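Chapter 6
Small Things and Where They Go

Contents of this chapter
6.1 Loose items in a lived-in room
6.2 Open containers
6.3 Lined and unlined baskets
6.4 Review of the Dornville rooms

Chapter 5 dealt with large pieces: beds, wardrobes, tables and the floor space they leave. Once those are fixed, most of the daily work of keeping a room in order concerns objects that fit in one hand. Lids, caps, chargers, pens, keys and coins move many times in a day, and they seldom have a place of their own. A student who can plan the furniture of a bedsit but can't say where the bottle caps should end up has done half the job.

The material comes from the Dornville household survey, which recorded 3,562 small items in rented rooms. Of these, 2,801 were found on a surface meant for something else, most often a bed, a sofa or the top of an appliance. Ertuğrul Tatlı, who led the survey, called these borrowed surfaces, and the term is used through the rest of the book.

6.1 Loose items in a lived-in room

A borrowed surface is easy to recognise. It is wide, it sits at a convenient height, and its proper use takes up only part of the day. A bed or sofa meets all three conditions. By mid-afternoon it may hold a phone, a cable, a plastic bag and a zippered case, and all of these must be shifted before anyone can lie down.

The first step in tidying a surface like this is sorting by how soon each item will be wanted again. The phone will be wanted within the hour. The cable goes with the phone. A case can stand against a wall. Small flat items such as caps and discs are left until last, and they are best collected in one open container kept beside the bed, as in the room below.
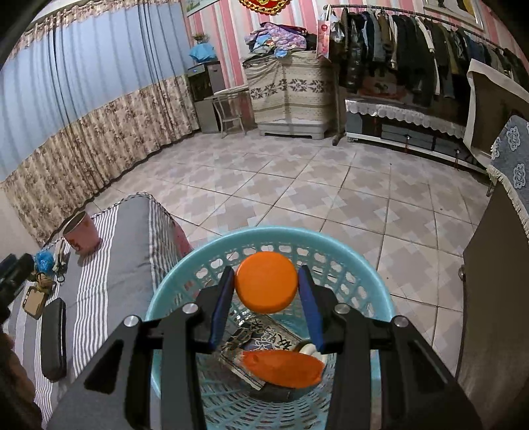

6.2 Open containers

An open container is any basket, tub, tray or bin without a lid. It suits items that are handled often and aren't harmed by dust. Three properties matter when choosing one: the width of the mouth, the depth, and the type of wall.

A wide mouth lets a person drop an item in without looking closely. Depth works the other way. In a deep container the small things sink beneath the larger ones, and the user has to tip everything out to find them. For caps, clips and similar pieces, a shallow basket is the better choice.

Walls may be solid or perforated. Perforated plastic is light in colour and weight, lets air through and rinses clean, but anything narrower than the holes will work its way out. A sheet of paper laid in the bottom prevents this — an old magazine page will do — and can be thrown away when it gets dirty. Section 6.3 compares paper with cloth and cut felt.

Before reading on, choose one borrowed surface in your own home and list what is on it at 4 p.m. Keep the list. You will need it for the exercise at the end of 6.3.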